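Scenic Design II: Reading a Surface from the House
Course notes, unit 3
By the Edthorpe stagecraft staff
17 July 2022
6 min read

These notes cover how painted and textured surfaces read at a distance, and how to plan a finish before any paint is mixed. Bring them to the paint shop along with your elevations.

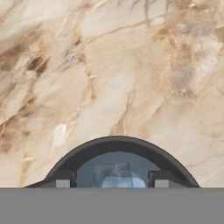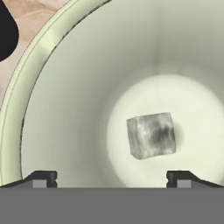
Computer renderings: veined marble at close range, and a pale container from directly above.

1. Viewing distance

A finish is made for the person watching it. The Alto, our smaller house, has 307 seats and a front row close enough to touch the stage. The Umali has 690. A brushstroke that looks clumsy from the first row of the Alto is gone by the middle of the Umali, so the same flat may need two different treatments if a show moves between them.

Before you paint, stand at three points: front row, middle of the house, last row. Write down the smallest mark you can make out from each one. Most students guess too small and spend hours on detail that only the crew will see.

2. Base, break, line

We paint stone in three passes. The base is two or three close tones laid in wet and blended at the edges. The break is a sponge or spatter coat that stops the base from looking flat. The line is the veining, put in last with a long-handled brush held near the end.

Keep veins going mostly one way. Let them fork, change width and fade out. Evenly spaced veins look like a map of roads. If a line comes out too sharp, soften it with a damp sponge while it is still wet.

3. Curved pieces

Columns, urns and barrels are usually lit from one side, and the paint has to agree with the light. Ask the lighting designer for the main direction before you start shading. If there is no plot yet, keep the shading light and come back to it after the first cue session.

Rims and edges carry a lot of the shape. A thin dark line under a lip will do more than a full coat of shadow color on the body of the piece.

4. Budget and area

For the Skivel project you are finishing 3,003 square feet of scenery, counting the floor. Work out coverage from the can label and add a little for waste. Floors need a clear sealer, and that has to dry overnight before anyone walks on it – put it on the calendar early.

For next class

– One sample board, two feet square, stone finish of your choice
– Notes from your three viewing points in either house
– Paint list for your section of Skivel, with quantities

Boards from the January class are on the rack by the slop sink. Please put them back in order.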